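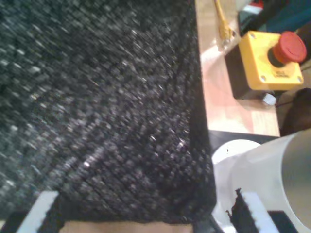 *Dark gray flecked fabric, close view.*

# Watimex Entry Mat System for Homes with Dogs

The Watimex Entry Mat System is supplied by Prydderch for use at back doors, mudrooms, porches, and other points where dogs come into the house. It consists of a washable top mat, a rubber base tray, and a paw towel that hangs from a hook on the tray's rear lip. The parts are sold together as a set and separately as replacements.

The system is intended for private households. Kennels, boarding facilities, and grooming shops should refer to the Tresness range, which uses a heavier base and is priced by the linear foot.

## Ordering Information

- Catalog number: 519
- Sizes: Small, Medium, Wide
- Top mat colors: Charcoal, Oat, River Blue
- Base tray color: Black only
- Warranty: 3 years on the base tray, one year on the top mat and paw towel

The Wide size is made to order at the Corkton plant and ships separately from stock items. Orders that combine Wide with other sizes will arrive in more than one carton. A single shipping charge applies.

## Choosing a Size

The mat should be long enough for the dog to place all four feet on it before reaching the floor. For most small breeds the Small size is sufficient. Medium suits dogs up to the size of a standard Labrador. Wide is recommended for larger dogs, for households with two or more dogs, and for sliding doors.

Customers should measure the door swing before ordering. The base tray has a raised lip on all sides, and an inward-opening door must clear it. Where clearance is limited, the top mat may be used without the tray on tile, sealed concrete, or vinyl. It should not be used alone on hardwood. Moisture can pass through the backing over the course of an afternoon.

Prydderch will cut a base tray to fit around a door frame or radiator pipe on request. Cut trays are not returnable. A paper template must accompany the order, marked with the words "this side up" and the customer's last name.

## Top Mat

The top mat has a looped cotton and polyester pile on a flexible backing. The loops draw water and loose mud away from the paw pads as the dog walks across. Dried soil settles toward the bottom of the pile and can be shaken out or vacuumed.

New mats shed some lint. A first wash before use is advised, by itself, without fabric softener. Softener coats the loops and reduces their ability to take up water -- an effect that may last for several washes. Dryer sheets should be avoided for the same reason.

Dogs that dig or circle before lying down may pull individual loops. Pulled loops should be trimmed level with scissors. They will not run. Damage from chewing is not covered by the warranty.

## Base Tray

The base tray is molded in one piece from natural rubber. It holds runoff from the top mat and keeps the mat from sliding when a dog comes through the door at speed. The underside has shallow ribs which allow air to reach the floor.

A rubber odor is normal when the tray is first unpacked. It will fade if the tray is left in a garage or on a covered porch. Households with a known latex allergy should not order the standard tray. A vinyl tray is available in Small and Medium at the same price.

Trays should be lifted and the floor beneath wiped dry at least every 5 days in wet weather. Customers with waxed or oiled floors should place a test piece under a corner of the tray before regular use. Test pieces are sent free of charge.

## Paw Towel

The paw towel has a pocket at each end, sized for an adult hand. It is meant for dogs with long hair between the toes, where a mat alone will leave mud behind. Many dogs object to having their feet handled. It is best to introduce the towel on a dry day, with the dog calm and standing on the mat, and to wipe the front feet only until the dog accepts it.

The hook on the tray lip can be fitted on the left or right. It should be removed in homes with puppies under six months.

## Washing and Care

1. Lift the top mat from the tray and shake it outdoors.
2. Rinse heavy mud with a garden hose. Do not put a mat caked with mud directly into a washing machine.
3. Machine wash warm with a regular detergent. Wash the Wide size in a large-capacity machine only.
4. Hang to dry, or tumble dry on low.
5. Rinse the base tray and stand it on edge to drain.

Bleach will damage the backing. For urine or vomit, rinse with cold water first and apply an enzyme cleaner suitable for carpets. Leave the cleaner in place for the time stated on its label before washing.

Burrs and grass seed should be picked out by hand before the mat is washed.

## Training a Dog to Use the Mat

Dogs with a long stride will often step across a mat entirely. A short period of practice on a leash is usually enough to correct this. Bring the dog onto the mat, ask for a sit or a stand, and give a small treat while all four feet are in place. Repeat at each entry, including on dry days, so that the dog does not connect the mat only with being wiped. The leash should stay on until the dog has been released from the mat.

## Returns and Replacement Parts

Unwashed sets may be returned within 30 days in the original carton. Washed mats can be exchanged only where there is a fault in the stitching or backing. A photograph of the fault and the order number are required.

Replacement top mats and towels fit all base trays made since the lip was redesigned. Older trays can be identified by the square corners. Owners of these trays should order the square-cut mat, which is offered in Charcoal only and will be discontinued in December.

Questions about sizing, cut trays, and the vinyl option should be directed to Meirion Edwards, Household Products, at the Prydderch customer office. The office is open until 5 p.m. Messages left after that time are returned on the next working day.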